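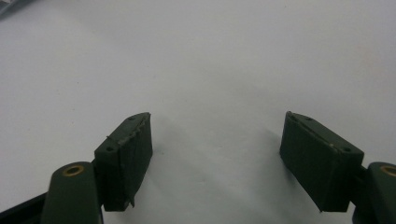

Old Greva customs house to reopen as library and workshops

After standing shut for longer than many people in town can remember, the old customs house on the Greva waterfront is finally getting ready to welcome visitors again, and it looks as though the doors will open on a Saturday in October. The building went up in stages, with the long brick warehouse first and the clock tower and clerks' wing added later, and the architects at Besimance have kept all 3 parts standing — even the crooked little passage that joins them.

The ground floor will hold a branch library with 129 seats, while the upper rooms become 8 workshops for local trades. Builders from Plisuren have also repaired 616 window panes, keeping the old glass wherever it was sound, and the slate roof has been relaid over almost the whole warehouse.

Neighbors will be glad to hear that the courtyard gate on Bratu Street, locked for years, is to stay open until 9 p.m. — so the old shortcut down to the ferry is back. Library cards from the other branches will work there too.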